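2018-02-10
Dagim Berhe

4. Open-Day Demonstration

4.1 Setting and procedure

The open day was held in the furnished apartment at the Skollell site, where the textile handling work is normally carried out. Visitors were admitted in small groups and watched one operator at a time. The operator used the Prestero hand tool, a two-finger gripper driven by the hand, with the wide-angle camera mounted behind the fingers. No arm was used on this day. The camera view was shown on a monitor in the hallway, so that visitors who could not stand beside the bed could follow the same motion.

Each demonstration consisted of an approach, a grasp, a lift and a release. An attempt was counted as complete if the item stayed in the fingers until the operator chose to let go. Of 100 attempts made during the day, 87 were complete. Visitors made 54 of the attempts themselves after a short introduction.

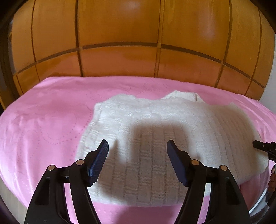 Figure 2. Operator's view during the open day. (a) Gripper open in front of a folded knit garment on the bedspread. (b) Gripper open in front of a crumpled towel.

Failures were logged by the session lead and assigned to one of two causes. In the first, the fingers closed before they were low enough and took hold of nothing. In the second, they took hold of the bedspread together with the item. The second cause was more frequent among visitors, who tended to press down harder than the trained operators. It was also harder to spot on the hallway monitor, and several such attempts were corrected in the log only after the recordings had been reviewed.

4.2 Choice of grasp point 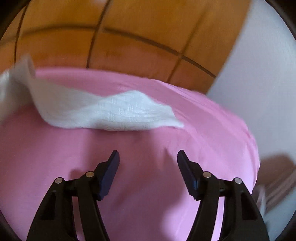 Grasp points were left to the person holding the tool. The Gillies protocol, used in our earlier sessions, prescribes a corner grasp for all flat textiles, but it assumes that a corner can be found. With a towel lying as in Figure 2(b), the peaked fold across the middle offers a ridge that the pads can close on from both sides, while the tapered end rests on the bedspread and gives little to hold. Trained operators generally chose ridges of this kind. Visitors more often went for the nearest end. We did not instruct them otherwise, and the log does not separate the two choices, so no rate is given for either.

The recordings were added to the Orura set under a separate label. A second open day is planned for May, with the grasp point entered in the log at the time of each attempt.

Comments (2)

textile_bench: Were the 13 failures mostly visitors? Table or it didn't happen.

M.K.: Attended in the afternoon group. The hallway monitor lagged a little behind the operator's hand, which should probably be mentioned in 4.1.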